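Home | Guides | Move-in | Kitchen | Laundry | Contact

Corthorpe Flats – House Guide, Part 3: Kitchen set-up and first week

August 22, 2020
By Shahnaz Howlader

Read this part before you plug anything in. Parts 1 and 2 (keys, heating) are in the folder by the door. Laundry is Part 4, still being written, ask Kasun Dewan if you're stuck.

3.1 Power first

1. Find the breaker panel. Hall closet, behind the coats, gray door.
2. Kitchen is the two breakers marked K1 and K2. K1 is the counter outlets. K2 is fridge and range hood.
3. Both should be up. If one is halfway, push it all the way down, then up.
4. Press TEST on the outlet by the sink. Should click. Press RESET. Should click again.
5. No click = don't use that outlet. Text Pranab Thambiah, number on the fridge.

NOTE: K1 is only 18 amps on the label but treat it as less. Kettle and microwave together will trip it. Kettle and toaster together, same. One thing that heats at a time.

CAUTION: No extension cords on the counter. No power strips behind the stove either, we found one in Flat 2 and it was not pretty.

3.2 Fridge

1. Leave it standing for a few hours if it's been moved. Then plug in.
2. Dial at the back of the top shelf. Set to 5 to start.
3. Wait overnight before loading it up.
4. Too cold (lettuce freezing)? Go down one. Give it a day. Dont keep fiddling.
5. Door shelf on the Moster model lifts out, push up from the bottom. It sticks. Push harder.

Drip tray under the fridge slides out from the front. Empty it when you clean the floor. Smell from the kitchen you can't place, it's usually this.

3.3 Small appliances

Everything in the lower cabinet left of the sink is shared. Borrow it, bring it back clean. Sign the sheet.

Toaster
1. Flat surface, nothing over it. Not under the wall cabinets.
2. First use: run it empty once, window open. Some smell is normal.
3. Start on a low setting. You can always go again.
4. Stuck bread: unplug, let it cool, then turn it over and shake. No forks. No knives.
5. Crumbs out every week.
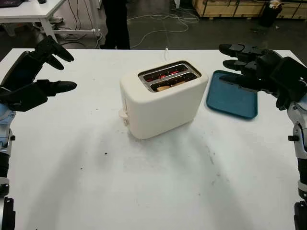

Kettle
1. Fill, boil, pour away. Twice.
2. Stay between the min and max lines.
3. Water is hard here. Descale once a month, white vinegar and water half and half, boil, leave it an hour, rinse well.
4. Lid sticks on the older ones. Two hands.

Microwave
1. Turntable has to sit on the little wheel ring or it grinds.
2. Clock resets after every power cut. Hold CLOCK, use the arrows, press CLOCK again.
3. No metal. That includes the takeout tubs with the foil rim.

CAUTION: Wipe up spills inside the microwave the same day. Baked-on sugar burns through the coating on the wall and then the whole unit has to go.

3.4 Stove and oven

1. Gas shutoff is the yellow handle, cabinet right of the stove. In line with the pipe = on. Across the pipe = off.
2. Push knob in, turn to the flame mark, hold till it lights.
3. Not lit after 5 seconds? Turn off, wait a minute, try again.
4. Oven runs hot. Set it a bit under what the recipe says and check early.
5. Hood on LOW when frying. HIGH is very loud, please not after ten at night.

NOTE: Smell gas and nothing is on: yellow handle across, windows open, don't touch any switches, go outside, call the gas emergency line from there. Then call Pranab.

Hood filters go in the dishwasher, bottom rack, hot cycle. Let them dry all the way. They go back with the tabs facing you.

3.5 Dishwasher (Andel, flats 1 to 4 only)

1. Scrape plates. No need to rinse.
2. Salt goes in the well at the bottom, under the round cap. Use the funnel, it's in the drawer.
3. Rinse aid in the door, small hatch.
4. Normal wash is program 2. Pots and greasy stuff, 70 degree wash, program 4.
5. Filter: twist left, lift out, rinse under the tap, twist back. Every other week.

Water standing in the bottom after a cycle: clean the filter first. Still there, check the hose behind isn't kinked. Still there after that, leave it alone and tell us.

CAUTION: Knives point down in teh basket.

3.6 Trash and recycling

Green bin food scraps. Blue bin paper, cans, plastic bottles. Black bin everything else. Rinse cans. Flatten boxes, Saadet Dursun does the bins for the block and she will leave them by your door if you don't.

Cooking oil never goes down the sink. Cool it, put it in an old jar, lid on, black bin.

3.7 First week check

- Under the sink: feel the pipes, both joints. Damp? Tell us.
- Smoke alarm: hold the button till it beeps.
- Fire blanket: on its hook by the door. Pull tabs hanging down.
- Inventory sheet: tick it, sign it, put it through the office door. After the first week anything missing is on you.

Broken or worn out item, fill in the pink form (office, top tray). Don't buy a replacement and send us the receipt, we can't pay those back. Spares are kept at the Cabanatuan building and take a few days to come over, longer in December.

Next: Part 4, Laundry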